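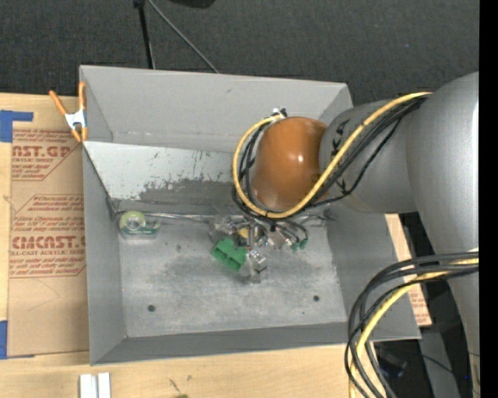
Heft 7, Seite 57

# Der Blechkasten

Große Behälter aus Blech gelten als unverwüstlich, jedenfalls bei denen, die sie verkaufen. Der Text stammt von Babatunde Oyelaran, der solche Kästen seit Jahren zusammenträgt und ihnen trotzdem nicht über den Weg traut.

**Zum Bild:** Graues Blech, oben offen, auf heller Holzplatte. Die Schräge vor der Rückwand ist zerschrammt, der Boden fleckig und abgenutzt.

Im Katalog von Goltar hieß das einmal »pflegeleichte Oberfläche«. Pflegeleicht vielleicht in dem Sinn, dass man irgendwann aufgibt. Ob sich die dunklen Stellen wegpolieren ließen, wage ich zu bezweifeln, und schöner würde der Kasten davon kaum.

Über die zwei runden Löcher im Boden streiten wir in Kevevbridge schon länger. Ablauf, sagen die einen, Verschraubung die anderen. Effiong wollte mir sogar erklären, sie dienten der Belüftung. Belegt hat es bisher keiner, also lasse ich die Frage offen. Für Kleinteile wäre mir so ein Boden jedenfalls zu riskant.

Bleiben die schrägen Wände. Angeblich rutscht alles von selbst zur Mitte. Das mag bei Kugeln stimmen, bei Winkeln und Laschen habe ich es noch nie erlebt.

Neu verlangt Goltar für einen vergleichbaren Kasten 300 Euro. Dafür hätte ich gern wenigstens eine Zeichnung mit Maßen dazu.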